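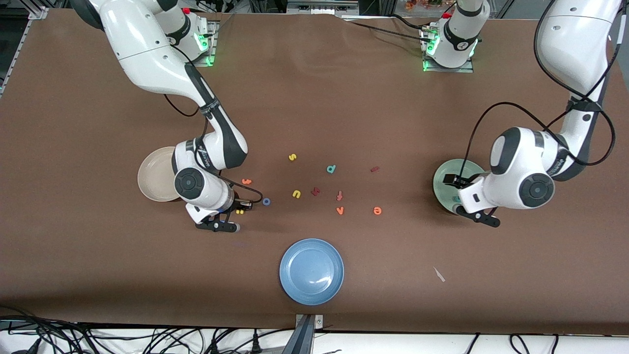

Search this book Enter a term Go

Chapter 9
Sharing the Table: Rules for Two-Armed Work

By Suryani Mangundap and Amândio Carvalho
Revised January

A pair of arms on one table is a wonderful thing to be in charge of. One arm can hold while the other turns. One can fetch while the other puts away. Jobs that would take a single arm a clumsy series of pick-ups and put-downs can flow, and the first time you see a well-written handover between two grippers you will want to call somebody over to look at it.

It is also where a lot of good habits from the earlier chapters stop being enough. In Chapter 8 we asked you to think about one arm, its reach, and the people near it. Now there are two reaches, and they overlap. The middle of the table belongs to both arms, and every rule in this chapter comes back in some way to that shared middle.

We love this material. Rules and standards have a reputation as the dull part of robotics, the part you skim the night before an inspection. We hope to change your mind. A good rule is a piece of engineering somebody tested before you got there, and reading it with the question "what went wrong that made them write this?" is one of the best ways to learn the trade.

What you will be able to do

By the end of the chapter you should be able to:

- draw the shared zone for any two-arm table and label who may enter it, and when
- write a start card and a stop card that a stranger could follow
- route cables so that neither arm can reach a slack loop
- set out small parts and containers so a sort can be checked by eye
- tell apart a law, a published standard, a house rule and a habit
- fill in a run log that will still make sense a year later

9.1 Four kinds of "must"

Students often come to us with a sentence like "the standard says we have to wear safety glasses." Sometimes it does. More often the sentence came from a supervisor, who got it from another supervisor, and no document says so at all. It may still be an excellent idea! But you need to know which kind of "must" you are dealing with, for the simple reason that they are changed in different ways.

A law applies to your workplace whether or not you have read it. You cannot vote it away at a team meeting.

A published standard is an agreed description of good practice, written by people who work in the field and revised from time to time. It may be required by a law, by a contract or by your insurer, or you may simply choose to follow it. Always write down the edition you are using. "We follow the standard" means very little when two editions are on the shelf.

A house rule belongs to your lab or shop. It should have an owner and a place where it is written down. If you can't find either, it has turned into the fourth kind.

A habit is what people do when they are not thinking about rules. Habits can be the strongest safety measure you have. They can also be the reason a guard has been propped open since before you were hired.

Exercise for the margin of your notebook: take any five things you do before starting a robot and mark each one L, S, H or habit. Most of our classes are surprised by how many land in the last group.

9.2 The shared zone

Sit at your own table for this part if you can. With the arms powered down and locked, find the farthest point each gripper can reach, and sketch the two shapes on paper. Where they overlap is the shared zone. Shade it.

Three questions go with the shading. Can both arms be inside at once? If so, how close may the grippers come, counting the wrists, elbows and anything hanging from them? And which arm yields?

People nearly always answer the second question using only the fingertips. Don't. The wrist of a small arm is a good deal wider than its fingers, and an elbow can swing over a neighbor's work while the gripper itself hardly moves. Measure from the bulkiest part. At the Kuvside training lab, where both of us taught for several years, the house rule is 300 millimeters between wrist housings during unattended runs, with a smaller gap allowed only for a named handover move that has been tested at slow speed. Your number will be different. What matters is that you have one, that it came from a measurement, and that it is posted where the operator can read it.

Yielding deserves a rule of its own. If both arms are programmed to wait politely for the other, they will both wait forever, and you will stand there wondering whether the controller has crashed. Pick a senior arm for each task and write it on the start card.

A note on left and right. Decide whether "left" means the robot's left or the left of the person facing it, and use that one meaning everywhere: labels, code, logs, speech. In this book we always mean the robot's own left and right. It feels backward for a day or two when you work from the front of the table. Then it sticks, and you'll find yourself correcting your friends.

9.3 Cables count as moving parts

Any cable that runs along the outside of an arm moves when the arm moves. Treat it as part of the machine. That means it gets checked at every start, it has its own entry on the drawing, and it has a limit.

The loop test is quick, and we are very fond of it. Move each joint by hand or at its slowest jog speed through its full working range. At every stop, look for the widest point of the loop. If the other arm could pass a finger through that loop at any position it is allowed to take, the cable fails and has to be re-dressed. Leave enough slack for the joint to turn, and no more than that.

Then go down to the base and follow the cables away from the table. Power and signal lines should leave by a path where no one stands or kneels. Mark both ends of each line. You will thank yourself the first time you have to swap one in the middle of a run.

Clamps and brackets at the table edge get the same respect. Put a paint mark across each clamp screw and the part beside it when it is properly tight. A glance then tells you if it has turned.

9.4 Small parts, clear targets

Sorting is the classic first job for a two-arm table, and it's a great one. Foam letters are ideal: light, cheap, brightly colored, odd in shape, and kind to a gripper that closes too hard. Give the arms a few plates in different colors as targets and you have a task that can be made as easy or as difficult as you like.

Good practice starts before anything moves.

Write the rule of the sort in one sentence. "Vowels go on the blue plate" is a rule. "Tidy the letters" isn't one, and you can't grade it.

Say what counts as a piece. Foam letters come with little extras, such as the dot of an i or the punched-out center of an o, and they get all over the table. Are they to be sorted, ignored, or removed before the start? Any of the three is fine. Leaving it open will ruin your results, as one half of the team will score them and the other half won't.

Clear away whatever isn't in the task. A scrap of paper the size of a fingernail can be picked up by a vision system as a part.

Place the targets so that each can be reached without crossing over the other arm, at least for your early runs. Crossing moves are a joy once you trust your zone rules. Earn them first.

Record the starting layout. A sketch will do, a photograph is better, and either one should carry the run number.

9.5 Worked case: the Grirmont sort

Falcão is the name of the two-arm teaching cell at our Grirmont site, and it has given us a lovely set of records to learn from. In one term the student teams logged 2,608 sorting moves. Of these, 222 were stopped early, either by the controller or by a person.

The teams went through every stopped move and gave it a cause. They expected missed grasps to lead the list. Shared-zone waits came out well ahead, and most of them traced back to start cards that didn't name a senior arm. The fix was a single line of handwriting on each card!

Please notice what made that discovery possible. The log had a box for the cause of every stop, and the people filling it in were not blamed for stopping. If stopping a run costs an operator an awkward conversation, your log will show very few stops and you will learn nothing from it. The Rendstead checklist, which we use throughout Part 2, puts this in plain words at the top of its first page: "Anyone may stop a run. The log asks why. It does not ask who."

9.6 Start card, stop card

Here is the start card in the form we use it. Copy it, argue with it, and change it to suit your table.

START
Task sentence read aloud.
Senior arm named.
Shared zone clear of hands and tools.
Loop test done on both arms.
Clamp marks lined up.
Status lights read and matched to the key on the wall.
Starting layout recorded.
Stop button in reach of the person running the cell, and tested.

STOP
Both arms to rest position, outside the shared zone.
Grippers open and empty.
Power state written in the log.
Pieces counted back into the box.
Anything odd written down, even if it went away.

About those status lights. Manufacturers don't all use the same colors for the same state, so a green light on one arm may not mean what it means on another. Look it up in the manual for your model, make a key, and post it. Never teach a newcomer that a color means "safe to reach in." Reaching in has its own procedure, which comes in Section 9.8.

Before you read on

Find a partner and a clear table. Each of you is one arm, with one hand behind your back and the other pinched like a gripper. Scatter a handful of small objects, set out three plates, and agree on a task sentence. Do the sort once with no rules about the middle, then again with a senior arm named. Talk about where you hesitated. Keep your notes, as you will use them to draw your first zone map in Section 9.7.

Related chapters
Chapter 7: Grippers and Gentle Force
Chapter 8: One Arm, One Person
Chapter 10: Handovers at Slow Speed
Chapter 11: Reading a Standard from Front to Back
Appendix C: Blank Start, Stop and Log Cards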